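Arnside laundry cell: setup and upkeep
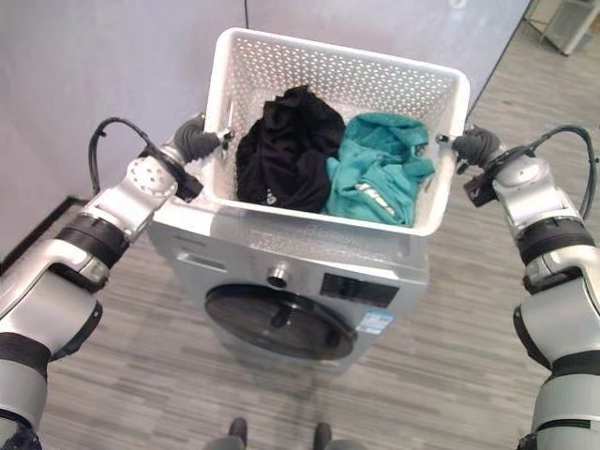

Both arms holding the basket over the washing machine, seen from the head camera.

These notes cover the two-armed robot in the Arnside laundry cell. The recordings are kept separately under Rurnent. Read this before powering up the arms after a break of more than 14 days.

Placing the robot

Stand it facing the washing machine, feet side by side. Set the gap between the feet and the machine to 40 cm with the Harkell spacer, then take the spacer away. If the floor has been washed, wait for it to dry.

Start-up

1. Power on the base, then the arms.
2. Leave the arms at rest for 30 seconds.
3. Run the wrist check, left then right.
4. Load the grip file. Both hands take the basket by its short edges.

Cables

Each wrist has a black cable looped over it. The loop must stay slack through a full turn of the wrist. Do not tie it down to the arm. A tight loop shows up as error 259, usually on the right side, and the arm will stop where it is. Support the basket before clearing the error.

Upkeep

Wipe the hands with a dry cloth after each session. Wrist bolts are checked monthly with the Sheehan driver. The left hand was replaced in December, so grip files older than that should not be used.

Known problems

Head camera drifts slightly downwards over a long session
Basket slips if lifted by one hand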